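Drirnolico set-up guide
Section 6: Re-running the handle study

Last revised Wednesday, November 26, 2025

Before you start

This section covers the method Liv Amundsen wrote up at Natstead for judging whether a simulated two-armed robot has learned to work a door handle. The headline result is 111 successes in 158 runs. You will see that figure quoted as if it settled the matter. We have re-run the study twice and think it says less than that, so the steps below include checks that the original instructions leave out. They add most of a morning. Please do them.

You need:
A working install of Drirnolico (Sections 1 to 4)
The Eten room set, unpacked in your data folder
The trained policy you want to test, or the one supplied
Enough free disk for the replays, all of which you will keep

Note: Eten is the furnished room with the doors and windows. Dalen is the bare one. Results from the two should never be added together. The write-up does this in one table and you should ignore that table.

6.1 Loading the room

1. Open the run planner and choose Eten from the room list.
2. Set the physics step to the value in the sheet that came with your policy. If the sheet is missing, stop. A policy trained at one step size and tested at another will fail in ways that look like bad learning.
3. Switch on all three views: head, left wrist and right wrist. The policy uses all three even when the write-up talks about only one.
4. Set the start pose to Scattered. The default is Fixed, and with Fixed the base and both arms begin every run in the same place.
5. Save the plan under a new name.

Caution: Do not skip step 4. With a fixed start, a robot that has merely memorised one arm movement scores nearly as well as one that has found the handle. We tried playing a single recorded movement back blind, with every view turned off, and it opened the door more often than we were comfortable with.

6.2 Checking the handle

Most of the arguments over this study come down to what the handle does when nothing is holding it. The joint has a spring setting and a friction setting, and the supplied room has changed both at least once since September with no entry in the change log.

1. Select the door in the object tree and open its joint page.
2. Write down the spring and friction values. Keep them with your results.
3. Run the idle test. The robot stays still and the handle is left alone for the length of a normal run.
4. Open the log and look at the handle angle from first line to last. It should settle and stay settled. If it drifts, reload the room and repeat the test.
5. Run the nudge test. A small push is applied to the lever and then taken away. The lever should return to its rest angle.
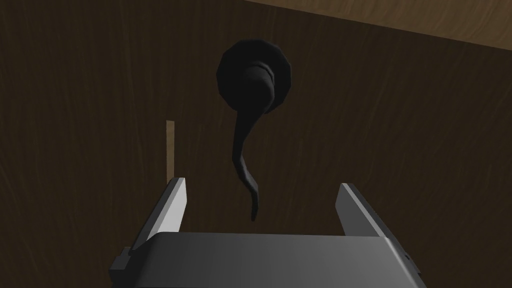 If the lever stays wherever the push left it, the spring is off. Runs made in that state are worthless for this study, since a stray knock early on will be carried through to the end and may be scored as a turn. Set the spring from the sheet, save, and go back to step 3.

Note: The contact shapes are simpler than the drawn ones. A finger can register a touch slightly before the two surfaces meet on screen, or slightly after. Use the contact log for timing and leave the replay for working out what the robot was up to.

6.3 Running the trial set

1. Load the policy and run 20 warm-up episodes. Throw the scores away but keep the replays.
2. Watch at least a few of the warm-ups all the way through at normal speed. You are looking for arms passing through furniture, fingers sinking into the door, or the base sliding while the wheels are meant to be locked.
3. If you see any of these, lower the physics step and begin again from 6.1.
4. Run the full set of 158. Do not stop early because the numbers look good, and do not add more because they look bad.
5. Export the run table, the contact log and the handle log together.

The original instructions allow the operator to drop a run if the robot "starts badly". We can find no written rule for what counts as a bad start. Count every run. If the robot begins facing a wall and never recovers, that is a failure, and it is exactly the sort of failure a reader would want to hear about.

Both arms are live throughout, although only one is meant to do the work. The write-up claims that the free arm has no bearing on the result. That claim was never tested on its own, so we ask for one extra step.

6. Repeat the full set with the free arm parked. Set it to Hold in the arm menu and leave everything else as it was.

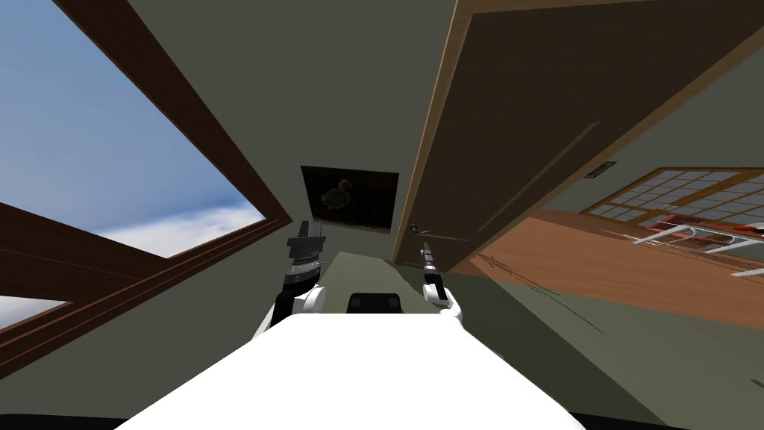 Compare the two sets run by run, using the same start pose for each pair. Two totals side by side can hide a good deal: a policy could win and lose the same number of runs in completely different places and you would never know. In our hands the parked set was worse, mostly on starts where the free arm had been leaning on something and steadying the body. We can't say whether that was learned or a happy accident of the contact settings. The write-up doesn't raise the question.

Caution: Hold is a motor command. It does not remove the arm from the room. The arm can still be struck and can still block the head view. If you want it gone entirely you must edit the robot file, and then you are testing a different robot.

6.4 Scoring

The supplied scorer calls a run a success when the door angle passes its threshold at any moment. This is too generous. A door shoved by an elbow passes. So does a door that swings open and falls shut again.

1. Open the scoring page and change the rule from Any Moment to Held.
2. Tick Require Lever Contact. The scorer will now want a finger touching the lever before the latch lets go.
3. Re-score the whole set from the logs. There is no need to run anything again.
4. Report both totals, with the supplied rule first so that readers can compare it with the published one.

When we re-scored the published logs under the stricter rule, 81 of the 111 successes survived. The others were a mixture of shoves, bounces and a few we could not make sense of even after several viewings. You may think the stricter rule unfair, as the policy was never trained on it. That is a reasonable objection. Our answer is that the paper says "operates the handle", and a shoulder against the panel isn't that.

6.5 The window trials

The second half of the study asks whether the skill carries over to other fittings in the same room. It uses the windows. We consider this the weakest part of the method and suggest you treat it as optional.

1. Load the plan you saved in 6.1 and change the target from Door to Window.
2. Leave the start pose on Scattered.
3. Run the set, then export the logs as before.
4. Turn off the scorer's Approach Credit before you read any totals.
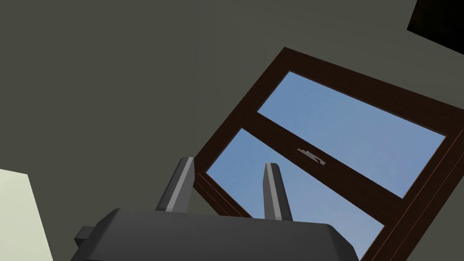

Approach Credit gives half a mark whenever the fitting and a fingertip come close together in the wrist view. Closeness is measured on the flat picture, with no account taken of depth. The wrist view here shows why we distrust it: the small latch on the window's middle rail lies almost directly above the tip of the right finger, and a little to the right of it, so on the flat picture the two are near neighbours. How much air lies between them the view alone won't tell you. The finger also stands out against the blue of the lower pane, which makes it very easy to track and does nothing to show it is in reach. Use the contact log. If the log has no touch on the latch, give no credit.

Note: The window latch is a good deal smaller than the door lever and may need finer contact shapes than the room set provides. If you swap them in, say so in your report and re-run the idle test from 6.2 on the new parts.

6.6 What to send with your results

The run table, unedited, with every run in it
Both logs
The joint values you wrote down in 6.2
Totals under both scoring rules
The paired results with the free arm live and parked
The physics step and the room version

Send replays only if asked, as they are large. If your totals come out higher than the published ones, check the start pose setting first and the scoring rule second. In every such case we have looked at so far it was one of those two, and usually the start pose had gone back to Fixed after a reload.

Known fault: reloading a room resets the start pose without warning. Check it again after any reload, including the one in 6.2 step 4.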